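Product review: Rikley adjustable picture hanging system

Rikley's hanging system is sold to schools, libraries and small offices that need to change their wall displays without drilling new holes each time. It consists of an aluminium rail, clear nylon cords and sliding hooks with a thumbscrew. The equipment panel was asked to assess it as a possible replacement for the Arach rail, order number 1089, which has been withdrawn from sale.

The system was fitted in January in the ground floor corridor and in two meeting rooms at Floston House. The rail arrives in two-metre lengths and may be cut with an ordinary hacksaw. Brackets clip to the wall first and the rail is then pressed on from below. One person can manage a single length, although a second pair of hands is advisable at the joins. The printed instructions are clear, apart from the page on corners, where the drawing shows the bracket upside down.

Once the rail is up, hanging a picture takes very little time. The cord slots in at any point along the rail, and the hook is moved up or down by loosening the thumbscrew. Larger works should be hung on two cords, and the panel found these easy to set level. Small frames are another matter. On a single cord they turn when brushed against or when a door is closed sharply, and the felt pads supplied in the box are too thin to hold them. The heavier pads made by Özkan performed better and are bought separately. 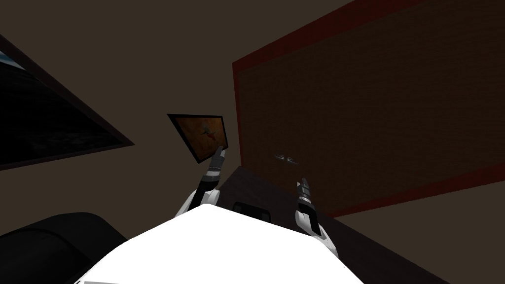 Aslı Öztürkmen wrote in response to the draft of this review that the difficulty with small frames had been overstated. In her building the same hooks had held postcard-sized prints straight through a full term, provided that the cord was fixed at the bottom as well as the top. The panel accepts the point and has since tried the lower fixing, part 561. It does hold a small frame steady – at the cost of a screw hole in the wall, which many buyers will be hoping to avoid.

The finish is good. The white rail may be painted over, and the end caps fit closely. The thumbscrews are less satisfactory. Several were stiff when new, and their narrow heads are hard to grip for anyone with weak hands. Yeison Arboleda has asked the maker whether a wider head could be offered, and a reply is awaited.

A starter box, order number 2611, costs £75 and includes one length of rail with its brackets, cords and hooks. Corner pieces are extra. The system is recommended for medium and large frames in corridors and meeting rooms. For small frames near doors, the panel advises keeping to ordinary fixed hooks until a heavier pad is included in the box.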